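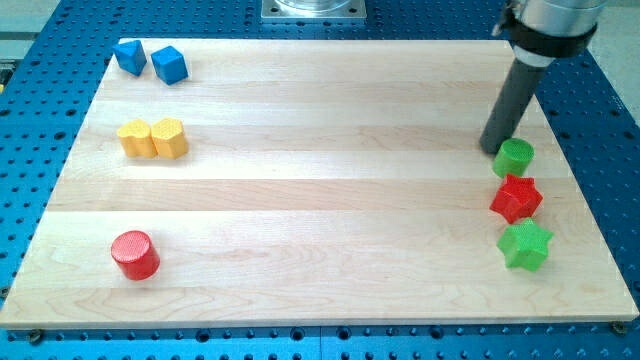
Print this thread | E-mail this thread

Last updated: 2020-02-19

I have reached the stage of life where I own a tray of toy blocks and have opinions about where they go. A thread.

The opinions started because the blocks live on a board now. A nice pale one, long planks, a bit of swirl in the grain down at the bottom. It was meant for bread. Bread has been moved to a plate.

There are eight blocks. The set came from a Judholm clearance bin in a bag that said 17 pieces, and I would like the other nine to know there are no hard feelings.

Rule one of the sorting, as laid down by the smaller members of the household: blue goes in the top corner. No reason was given. I asked. I was looked at.

So the blues are up there, a triangle and a cube, both crooked. I straightened them once. I have been informed that they were "talking" and I had interrupted.

Yellow goes below blue. Yellow is a heart and a hexagon, and they have to touch. A gap the width of a cracker is unacceptable. I know this because I tested it with a cracker.

The heart is the problem child of any block set. You can't stack on it if it's standing up, and if you lay it flat it takes up the room of two regular shapes and acts like it's doing you a favor.

Somebody at the factory sat in a meeting and said, what if one of the building blocks was bad at building. And they got it through.

Red is a cylinder and it lives by itself at the lower left with a whole lot of bare wood around it. I find red very relatable.

Visitors always try to move red closer to the others. They mean well. It gets put back.

Then there's the right side, which is a different country. Three blocks in a column, close to the edge, green cylinder at the top. Left side is a house party. Right side is the line at the Retcombe post office.

I asked whether the column was a train, a tower that fell over, or a fence. It's "the other ones." Great. Glad we cleared that up.

A word about the tops. Some of these have a fine little grid pattern on top, like the grip on a tool handle. The red one has it, so does the hexagon. I assume it's to help them stay put when stacked. I can report that it also holds jam.

Getting jam out of a crosshatch: warm water, a drop of dish soap, old toothbrush, small circles. Do not use the toothbrush you're still using. I shouldn't have to say that and yet here we are.

Somebody asked why I don't just dump them in a bin like a normal person. I had a bin. It was a Jivville bin with a lid and a label and everything. Every evening it was emptied onto the floor for the noise.

The board doesn't make a noise. You have to carry it level, like a waiter, and that has turned out to be a much better game than cleaning up. It IS cleaning up. Please don't tell them.

We have had 11 clean carries in a row and I'm very aware I've just jinxed it.

Things I've learned about sorting by color:
It's fast.
It looks good from across the room.
It falls apart the second somebody brings home a purple.

Things I've learned about sorting by shape: I get one green cylinder and one red cylinder wanting to sit together, and then I'm in negotiations with a person who still wears a bib at lunch.

For a while in June I tried to run it by size. They're all pretty small. That was a short experiment.

My sister-in-law bought us the big wooden set from Siqueira, the kind with arches. It's beautiful. It's on a shelf. The arches are used as bridges for exactly one sock.

Meanwhile the clearance blocks get set out every morning before breakfast, blue corner, yellow couple, lonely red, post office. If I do it wrong I'm allowed 7 seconds to fix it, counted out loud, with some numbers missing.

A few of you have asked what finish is on the board. No clue. It was a bread board. I wipe it with a damp cloth and then a dry one, and every so often I rub in some mineral oil and feel like a craftsman for the rest of the afternoon.

Update: green has been moved. Not by me. I've been told to leave it until after the nap.

Update to the update: green is back at the front of the line and we're not discussing it. Does anyone have a spare plate, the bread is drying out

Print this thread | E-mail this thread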